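Bimis household meal log
Data card, last edited Saturday, July 9, 2022

What it is
A table of meals people in Jadthorpe said they ate at home, plus what they said they paid for the groceries. "Said" matters. I have no receipts.
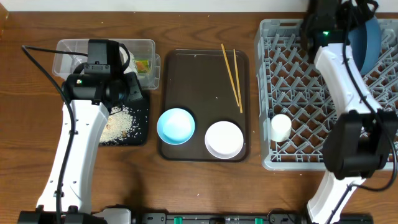

Tray with bowls and chopsticks on a brown wooden tabletop.

Files
meals.csv has one row per meal.
stores.csv has store names as typed. Figueroa market is spelled 13 ways and I have merged only the obvious ones.
notes.txt is free text, lightly cleaned.

Collection
Paper diaries, typed up later. The diary ran for four weeks. Entries thin out badly after the first two, and I doubt people stopped eating. Do not read the drop as a trend.
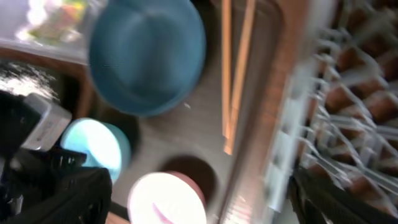
Portion sizes are self-reported as small, medium or large. I was asked to turn these into grams and declined. The Jaden release did it anyway with a flat multiplier, and its calorie column should be ignored.

Known problems
Snacks are mostly missing. Prices mix single items with whole shopping trips, and the flag meant to separate them is wrong often enough that I would not filter on it.
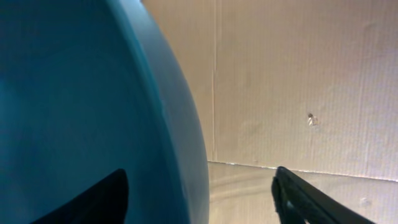

Leftovers are sometimes logged as a new meal at zero cost, which makes the average dinner look cheaper than it was.

Use
Fine for practicing data cleaning. Weak for anything about nutrition. A new version is planned for September, if the store names get fixed.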